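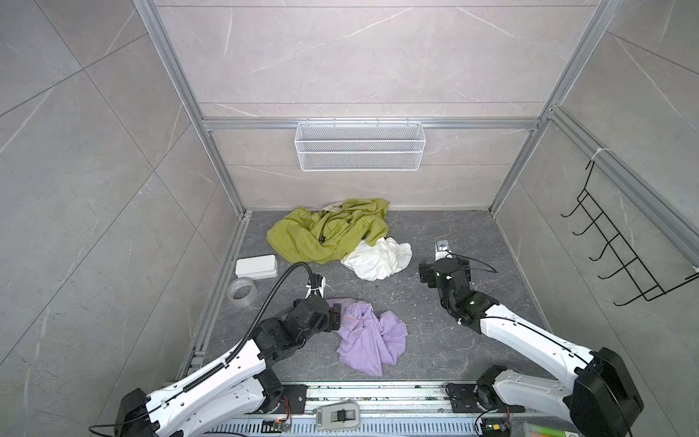
Posted 20 Mar 2021

So I finally got going on the clothes I've been putting off since before Christmas! I have a move coming up in May (to Grosham, if the lease goes through, fingers crossed) and the new place has 3 closets that together are smaller than the one I have now. Something has to give and it is going to be the sweatshirts.

My method, if you can call it that, is the floor. I know there are people who sort on the bed, but then bedtime rolls around and you end up shoving the whole lot onto a chair and you're back where you started. On the floor you have to step over it, and after a day of stepping over it I get mad enough to fold.

Olive green is a problem color for me. I keep buying it. Every fall I think, oh, that's a nice practical color, and every spring I pull out a heap of it and can't remember which one I like. White is a different headache, all those things that looked fine in the store and then turn a bit gray by the second summer. And lavender I will defend forever. I don't care if it goes with anything. If something's lavender and still has its shape, it comes with me.

A few of you asked about the white wire baskets. They're the long kind that hang from a bar, and I'm a total convert. Mine are from Plestthorpe, and I paid too much shipping on them. The trick for me is leaving one empty while I sort, so the keepers have somewhere to go that isn't the floor again. T-shirts rolled up work great. Sweaters don't, they get little grid marks on them if you leave them long enough (ask my gray cardigan). The black zigzag hook racks are good too, for scarves and belts and the bag I use every day, but don't put anything knit on those either. You get a weird pointy bump in the shoulder that won't come out without steam.

Then there's the packing side. I got a 100-pack of mailers from Jurodari last year when I thought I was going to sell everything online, and I've used maybe a dozen. Selling clothes is so much work! Photos, measuring, somebody asking if you'd take two dollars. This time anything in decent shape is going straight in a donation box, and I'm keeping clear packing tape right there on the floor next to the pile so I can seal the box before I start digging things back out of it. I have absolutely been known to rescue a shirt from a donation box, wear it once, and put it back.

White plastic boxes with lids are for the small stuff. Spare buttons, collar stays, safety pins, that one good sewing kit. Label them now, please, or you'll be opening every single one in your new kitchen looking for scissors.

Still to do: coats, the bag of mystery socks, and my Bélanger raincoat that needs a new zipper. I got a quote of 112 dollars for the repair and I'm still thinking about it. A new one is close to 300 so I guess I know the answer.

We use cookies to give you the best experience on this blog. By continuing to browse you agree to our use of cookies. Accept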